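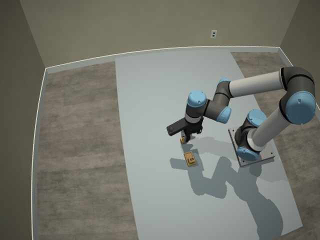
Tag der offenen Tür im Presswerk Plusbridge, Rornden

Das Presswerk Plusbridge fertigt Schallplatten für kleinere Labels aus Pop, R&B und Hip-Hop. Im Oktober war der Betrieb an einem Freitag für Besucher geöffnet. Der Rundgang begann um neun Uhr am Wareneingang und folgte der Fertigung bis zum Versand. Anmelden musste man sich vorab über die Website, Gehörschutz wurde gestellt.

Ausgangspunkt jeder Produktion ist der Lackschnitt. Diesen Schritt führt Plusbridge nicht selbst aus, er liegt beim Schneidstudio Gallagher, das im selben Gewerbehof untergebracht ist und an diesem Tag ebenfalls geöffnet hatte. Vorgeführt wurde der Schnitt einer Single-Seite. Erläutert wurden dabei die Vorschubsteuerung, die Absaugung des Spans und die Frage, warum scharfe S-Laute bei Gesangsaufnahmen zum Problem werden. Viele angelieferte Master sind für Streaming optimiert und stark limitiert. Laut Studio kommt es regelmäßig vor, dass ein Titel zurückgeht, weil die Stereobreite im Bass einen sauberen Schnitt verhindert. In der Regel genügt es, die tiefen Frequenzen mono zusammenzuführen und die Höhen etwas abzusenken.

Die Galvanik war nur durch eine Scheibe einsehbar. Die Lackfolie wird versilbert und im Nickelbad beschichtet. Nach dem Abziehen entsteht der Vater, daraus die Mutter, daraus die Pressmatrize. Bei Kleinauflagen verzichtet man auf die Mutter und presst direkt vom Vater. Das spart Kosten, schließt aber Nachpressungen weitgehend aus -- wer später nachbestellen will, zahlt den Schnitt ein zweites Mal.
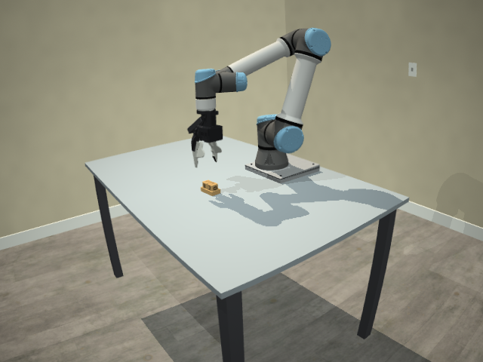 Im Pressraum stehen drei Automaten, zwei davon für LPs, der dritte für 7-Zoll-Singles. Während des Rundgangs lief auf der kleinen Maschine eine Auflage von 344 Stück für das Label Plenville, die Debütsingle einer Sängerin, deren Name noch nicht genannt werden durfte. Das Granulat wird aufgeschmolzen, zum Puck geformt, zwischen den Etiketten platziert und verpresst. Die Etiketten müssen vorher im Ofen getrocknet werden, sonst bilden sich Blasen. Farbiges Vinyl verlangt längere Rüstzeiten, da der Extruder vollständig gespült werden muss. Das dabei anfallende Mischmaterial wird nicht entsorgt, es geht in Platten mit zufälliger Färbung, die einige Labels gezielt bestellen.

Die Endkontrolle erfolgt nach Sicht und stichprobenweise nach Gehör. Die Abhörkabine konnte in kleinen Gruppen betreten werden. Zum Vergleich lagen eine einwandfreie Testpressung und eine mit Non-Fill bereit, also mit unvollständig ausgefüllter Rille. Der Fehler äußert sich als reißendes Geräusch, meist auf einem Kanal und nur über kurze Abschnitte. Über die Studiomonitore war er deutlich zu hören, über den ebenfalls aufgebauten einfachen Koffer-Plattenspieler fast gar nicht.

Zum Abschluss gab es einen Vortrag über Auflagenplanung. Die Mindestmenge liegt bei 200 Stück, die Lieferzeit ab Freigabe der Testpressung bei rund 7 Wochen. Verzögerungen entstehen nach Angaben des Betriebs häufiger durch fehlerhafte Druckdaten für die Hüllen als durch die Pressung. Eine Preisliste lag aus, ebenso ein Datenblatt mit den Vorgaben für angelieferte Master.

Praktische Hinweise: Der Gewerbehof ist vom Bahnhof Rornden zu Fuß erreichbar, Parkplätze sind knapp. Fotografieren war im Pressraum erlaubt, an der Galvanik nicht. Im Werksverkauf am Ausgang gab es Platten mit leichten Hüllenschäden zum reduzierten Preis, Zahlung nur bar.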